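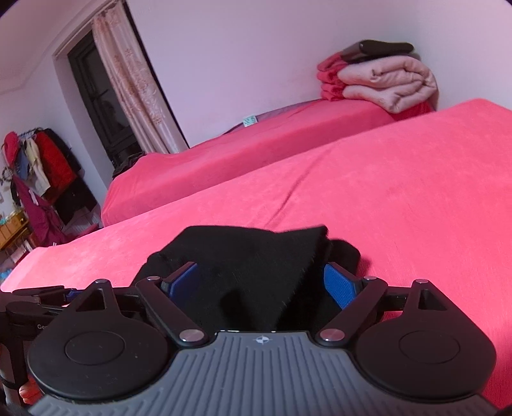 3. Recording the demonstrations

3.1 The course project and who took part

The recordings were made as part of the second-year robotics project at Dallstead, in which each student group has to collect its own training data before it is allowed to train anything. In earlier years the groups were given a ready-made set and spent the whole term on the learning side. The result was that many of them could describe their network in detail and had no idea why it failed on certain items. From this year the order was changed. Collection comes first and takes up the first half of the project, and the marks are split evenly between the two halves.

There were 31 students, working in pairs and threes. All groups used the same type of hand-held gripper, which we call Putik in this paper after the name of the student workshop where the handles were assembled. A Putik has two fingers with soft blue pads, moved by a pair of linkages, and a camera that looks forward over the body of the tool. The operator holds it by a handle and closes the fingers by hand. For two-handed work a second gripper is added and both cameras record at once. No robot arm is needed during recording. The arm only comes in later, when the trained policy is tested on the bench in the teaching lab.

The groups chose their task from a short list: folding, stacking, sorting and wiping. Twelve groups chose one of the rigid-object tasks. The rest of this section is about the folding recordings, which caused the most trouble and from which we learned the most about running such a project with beginners.

3.2 Working on a bed

Our first plan was for all folding to be done on the lab tables. Meinir Owen, who ran the weekly sessions, tried this with the first group and found that the results looked very good and were of little use. The table was flat and hard, the light was even, and the students had ironed the cloths. A policy trained on these recordings folded ironed cloths on that table. When a towel was laid over the table it pushed the fingers into the towel and stopped.

We then asked the groups to record where clothes are normally folded. For most of them this meant a bed. A bed is a harder surface to work on in several ways. It gives way under the fingers, so the height at which a pad meets the cloth changes during the grasp. A plush cover catches on the pads. Small items sink a little and their lower edge is hard to see from the side. There is also a lot more in view: shelves, curtains, clothes on racks, other bedding. We told the students to leave the room as it was. Some tidied up anyway, and one group moved a wardrobe.

Colour matters more than we had thought. A black item on a bright pink cover is easy to separate from its surroundings, even with simple tools, and several students chose such a pair on purpose for that reason. What is lost is the detail within the item. Folds, hems and seams in black cloth show up weakly and only under some angles of light. In Figure 2 a stitched seam can be made out across the lower part of the folded item, and the upper end is folded over, but a viewer has to look for both. We asked the groups to mark the grasp point by hand in a sample of their own recordings, and pairs of students who marked the same black item disagreed more often than those working with light cloth.

The second gripper brings its own problems. It moves in and out of view quickly, it covers the item at the moment when the item is being changed, and at common shutter settings it is often blurred. Calum Ogilvie's group at first threw out every recording in which the other tool was blurred, and after one afternoon had almost nothing left. We advised them to keep the recordings and to rely on the second camera for the pose of the second tool. This worked well enough for folding, where the two tools are seldom close together for long.

Figure 2. View from one gripper during a two-handed folding recording. The finger pads are wide open, with the right one pressed into the edge of the black item. A second gripper, held by hand, reaches in from the right.
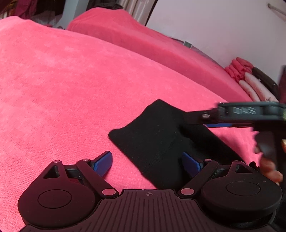
3.3 What counts as one recording

A recording starts with both tools clear of the item and ends with both tools clear of it again. This simple rule was broken more often than any other. Students tended to start the camera after they had already taken hold, or to stop it as soon as the fold was made and before letting go. Letting go is a real part of the task, though. With soft pads and a fuzzy cloth the item can follow the finger upwards when it opens, and a policy that has never seen a clean release will drag the finished fold apart.

Ross Lamont wrote a short checking script, named Skatis, that plots the opening of both grippers over time and flags a recording if either one is closed at the start or the end. It takes a few seconds per file and could be run on a student's own laptop. After it was handed out, the share of faulty files dropped quickly. We should have had it ready in the first week.

The groups recording folds handed in 3000 files in total. Of these, 892 were two-handed, and the rest used a single gripper for moves such as picking up an item, turning it over or laying it on a pile. We did not set a minimum number for each item. In hindsight a maximum would have been useful, as two groups recorded the same black item many times over on the same bed and had little else. Their policies did well on that item.

We asked for failed attempts to be kept and labelled as such. Most groups were unwilling to do this at first. Agnes MacAulay, who marked the logbooks, noted that students saw a failed grasp as a mistake of their own which would cost them marks, and deleted it. We changed the marking sheet so that a labelled failure earned the same as a success. After that the failures came in, along with notes that were often more informative than the recordings themselves. One reads in full: "left pad slid off, cloth too thick there, went in lower second time, fine."

3.4 Approach angle and release

Looking through the files together, we found that the operators differed mainly in how they came down to the item. Some held the gripper upright and pinched from above, which pulls the cloth into a peak between the fingers. Others came in low and pushed one pad under or against the edge. Pinching from above is easy to learn and almost never misses. It is a poor start for a fold, however, as the layers are gathered together and have to be shaken out or smoothed down afterwards. Coming in low keeps the layers in order but needs more care on a soft cover, where the pad tends to press into the bedding before it reaches the cloth.

A third habit appeared only with long, narrow bundles. Here one pad was used alone, pressed against the end of the bundle, with the other held clear of it (Figure 3). The gripper is then being used more like a finger than like a hand. We had not planned for this and our file format did not record it in any useful way: the opening value is nearly constant throughout, and judging by that value alone the tool seems to be doing nothing.

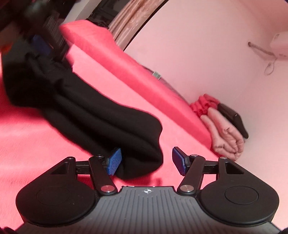 Fergus Rutherford suggested adding a contact label for each pad, entered by the student afterwards while watching the recording. We tried it with three groups. It takes a long time, 30 seconds of video needing several minutes of work, and the students disliked it more than anything else in the course. The labels were good, however, and the three groups that had them were able to train a policy which pushed as well as pinched. The other groups had policies that closed the fingers in front of the item and waited.

For next year we intend to have contact labels from all groups, but on a small part of their files only. We are also looking at thin pressure sensors for the pads. The ones we have tried so far make the pad stiffer and change how it holds cloth, so that the tool being measured is no longer quite the tool being used.

3.5 Handing the data over

At the end of the first half the groups exchanged data. Each group had to train on its own files plus those of one other group, drawn by lot. The store for this, Villca, is a plain folder tree on the department server with one text file per session, in which the group writes down the item, the surface, the room lighting and anything odd. We did not use a database. Students open the folders, look at what is there and complain to each other when it is wrong — which happened a good deal in the first few days and led to most of the corrections we have.

Common complaints were missing text files, swapped left and right cameras, and items described only as "cloth". Swapped cameras were the most serious. The two tools look the same, and once the files have been renamed there is no easy way to tell which was in which hand except by watching both videos side by side. A strip of coloured tape on one handle does not help if the handle is out of view. We now ask the operator to open and close the left gripper twice at the start of every session, before the first recording, and to keep that clip in the folder with the rest.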